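Hello, and thanks for clicking! I'm Eliécer Rengifo and I run Gindach, a small evening school for people who want to learn Spanish without sitting in rows (I never liked rows).

We started with 4 learners above the Bermúdez bakery. Last year we had 76, and the stairs still creak.

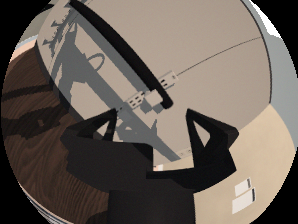

*A beige surface, seen past two dark prongs*

Lessons are mostly talking, with a bit of grammar when somebody asks for it. Beginners use Nastarano, a workbook I wrote myself, so do tell me about any mistakes! The new groups start in April, and there's a reading circle too if you'd like something slower.

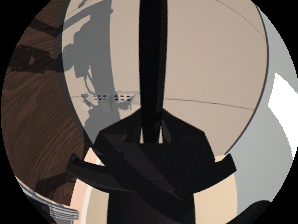
*Beige panel, dark wood to the left*

We also swap letters with a school in Serar – over 701 so far, nearly all handwritten. Fancy joining in? Drop me a line or come up and sit in on a class, the first one's free.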